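[grostwood-spieler] Re: Masanja 3: Speicherstand nach Update weg, Vorregistrierungsbonus auch
Von: Mervin Lavoie
Datum: November 2025

Hallo zusammen,

ich antworte mal zwischen den Zeilen, so wie wir das hier früher alle gemacht haben, bevor die Leute anfingen, komplette Threads unten dranzuhängen.

> Seit dem Update startet Masanja bei mir wieder im Tutorial. Level 73,
> alle Figuren, alles weg. Der Serov-Skin aus der Vorregistrierung ist
> auch nicht mehr da. Im Shop steht er jetzt für 615 Kristalle.

Willkommen im Club. Der Spielstand ist vermutlich noch vorhanden, er hängt nur am falschen Konto. Masanja legt beim ersten Start nach dem Update stillschweigend ein neues Gastkonto an, wenn es die alte Anmeldung nicht schnell genug findet. »Schnell genug« scheint ein recht ehrgeiziger Wert zu sein. Auf meinem alten Tablet braucht allein das Logo von Vastano länger.

Bei mir hat es so geklappt:

Im Tutorial bis zum ersten Kampf durchklicken (überspringen geht nicht, man muss sich vom Hauptmann noch einmal erklären lassen, was ein Schwert ist). Dann oben rechts auf das Zahnrad, »Konto«, »Vorhandenen Spielstand verknüpfen«. Wenn dort zwei Spielstände angeboten werden, unbedingt den mit dem höheren Level nehmen. Die Vorauswahl steht auf dem leeren. Wer da zu schnell auf »Weiter« tippt, überschreibt sich den alten, und dann hilft nur noch der Support.

> Ich habe das Spiel schon zweimal deinstalliert und neu geladen, einmal
> aus dem Store und einmal als Paket von einer anderen Seite. Beides
> ohne Erfolg. Beim zweiten Mal kam sogar »Datenpaket unvollständig«.

Das Paket von der anderen Seite würde ich wieder runterwerfen. Die Meldung kommt, wenn App und Spieldaten aus verschiedenen Versionen stammen, und auf diesen Seiten liegt gern mal die neue App neben den Daten vom Juni. Man lädt eine halbe Ewigkeit und bekommt am Ende einen schwarzen Bildschirm mit sehr schöner Musik. Nimm die Store-Version und lösch vorher den Ordner mit den Spieldaten von Hand, der bleibt beim Deinstallieren auf manchen Geräten liegen.

> Und weiß jemand, ob man den Skin zurückbekommt? Ich sehe nicht ein,
> dass ich für etwas Kristalle zahle, das mir als Geschenk versprochen
> wurde.

Den Skin muss man extra anmahnen. Er kommt mit dem Spielstand nicht automatisch zurück, weil er technisch ein Postfachgeschenk war und das Postfach beim Update geleert wurde. Schreib dem Support über das Formular im Spiel, nicht per Mail. Auf Mails kommt eine automatische Antwort, die einem für die Treue dankt und das Formular im Spiel empfiehlt. Dazu die Spieler-ID und möglichst ein Bildschirmfoto, auf dem man den Skin noch sieht. Bei mir hat es 22 Tage gedauert. Als Entschädigung gab es 3 Kristalle, und ich überlege noch, wie ich die anlege.

Kauf ihn auf keinen Fall in der Zwischenzeit. Wer ihn schon gekauft hat, gilt als versorgt, und die Kristalle sieht man nicht wieder — so jedenfalls die Auskunft, die ich bekommen habe.

Noch etwas zur allgemeinen Lage: Die Gilde ist seit dem Update auf der alten Karte gelandet, und der Grostwood-Turm ist für alle unter Level 40 gesperrt. Wer wieder im Tutorial sitzt, kann also beim Turmkampf nicht mitmachen. Bitte trotzdem nicht austreten, sonst verfällt der Rang. Ich lasse alle inaktiven Mitglieder drin, bis sich das geklärt hat.

Sonst gibt es von mir nichts Neues.
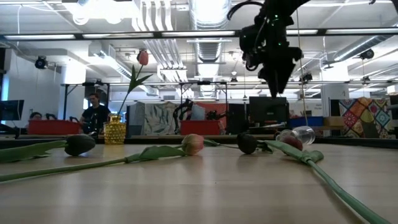 Tulpen, eine davon schon in der gelben Vase

Falls jemand das mit dem Verknüpfen auf einem iPad hinbekommen hat, bitte melden. Da fehlt bei zwei Leuten aus der Gilde der Menüpunkt komplett, und meine Anleitung endet für sie beim Zahnrad.

Gruß
Mervin

--
Mervin Lavoie
Gildenpost und Beschwerdestelle, Letzteres unfreiwillig
Bitte beim Antworten kürzen, was nicht gebraucht wird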